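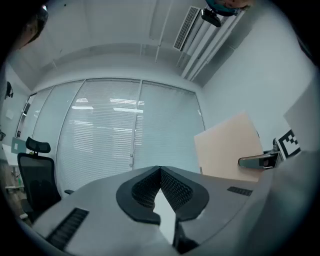 Steinar Ásgeirsdóttir says an open day is a day when you see everything except the thing you came for, and that I should put this in my talk so she gets the blame if it falls flat. So there it is. Read it out, look at her, move on.

SLIDE 1. OPENING

(Do not thank the organizers twice. Last time I thanked them three times and ran out of time for the ending.)

Title: What We Saw at Rimden. A visit to Irkasside, for people who stayed home.

Say who I am. Say I buy packing equipment for a living and that I don't build robots. I've been to a lot of demonstrations. I'm used to the kind with a rope, a yellow arm, a man with a headset microphone, and a bowl of mints. I went to Irkasside expecting mints.

SLIDE 2. WHAT THE INVITATION PROMISED

Read the line from the invitation in a flat voice: "See tomorrow's handling skills being made today."

Pause for groan.

Then the practical stuff. Group size was up to 20. We were told to wear closed shoes. We signed in at the front desk, and then signed again upstairs, on a tablet that wanted our job titles and wouldn't take "none." One of us is now on Rimden's books as an Astronaut and gets the newsletter under that name.

The demo room is called Malinowski. Every room on that floor has a surname and I never did learn the system. It's an office with a desk in it, blinds, a door. I walked past it once looking for the robot.

SLIDE 3. WHERE IS THE ROBOT

Let this one sit up there a moment.

Gilles Texier ran the visit, and he got this question before he had finished saying hello. His answer was that the robot is the last person to arrive. First you need a lot of examples of the job done properly, and hands are still the cheapest way to get those. So a person picks up a pair of grippers, one in each hand, and does the job with them, and the whole thing gets recorded. The program is called Clekance. I asked what it stood for and got a look.

Point out the fingers. They're black and soft, with a lattice texture on the inside faces, and they meet in a V. I asked to squeeze one and was told yes in the tone people use for no. I squeezed it. It's nice. Somebody behind me asked for a turn and then we lost five minutes to everybody having a turn.

Mention the markers, the black-and-white blocky squares. Gilles says they help the software work out where the grippers are. He also says that people put their thumbs over them, and that this is most of his week.

(If anyone asks about the software in detail: I don't know. Point at Gilles's email on the last slide.)

SLIDE 4. THE JOB

A flat cardboard box on a desk. I want the audience to really feel the lack of drama.

I've had boxes like it go past me for my whole working life and I've never once thought about how I pick one up. Try it now if there's a box near you. You slide it, or you pinch an edge, or you get a nail under the flap, and you've decided which before you know you're deciding. With grippers you don't get the nail. You have two fingers a side and you have to commit.

Gilles's operators do this over and over. The count on the wall screen in the corridor was 119 for the morning when we came in. The full set stood at 1843, and he was pleased with that number in a way that suggested he had a bigger one in mind.

Somebody asked what the plants on the desk were for. Gilles said a real desk has things on it, and you may as well get used to not knocking them over. I wrote that down and underlined it. It was the most useful thing I heard before lunch.

SLIDE 5. WATCHING SOMEBODY WORK

Slow down here. Most of the talk lives in this slide and I always rush it.

The operator stands at the desk with a gripper in each hand and goes at the box. There's a chair off to the side with a colleague in it, arms folded. I've been that colleague. I had a good deal of fellow feeling for that colleague.

What I noticed was how quickly a group of grown adults shuts up. We'd been talking about parking. Then the right-hand gripper went out over the cardboard and we all leaned in, as if it were a free kick.

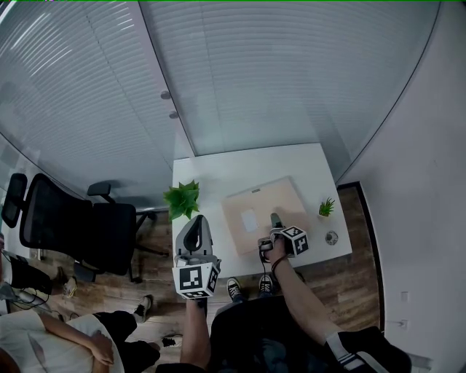
SLIDE 6. THE PART WHERE I HAD A GO

Keep this short. I'm told I enjoy it too much.

Visitors were allowed one try each, not recorded, which Gilles said twice. The grippers are heavier than you want and your elbows come up like a chicken's. My box turned through a quarter circle and stopped with one corner hanging off the desk. The next visitor did it first time and then pretended she hadn't been watching me.

Steinar did hers left-handed to make a point. I forget the point.

SLIDE 7. WHAT I'D ASK BEFORE YOU GO

Things I wish I'd asked, read them quickly:
How much of the recording gets thrown out?
Who decides what "done properly" means for a box?
Do tired hands go in the set along with fresh ones?
When can we see the robot? (August, they said. They didn't say which one.)

SLIDE 8. PRACTICAL

The next visit takes another 20 people. Names to me by Jul 17, 2026. Closed shoes. Bring a real job title. There were no mints, so eat first.

Gilles's email goes up here. Leave it up during questions, and sit down.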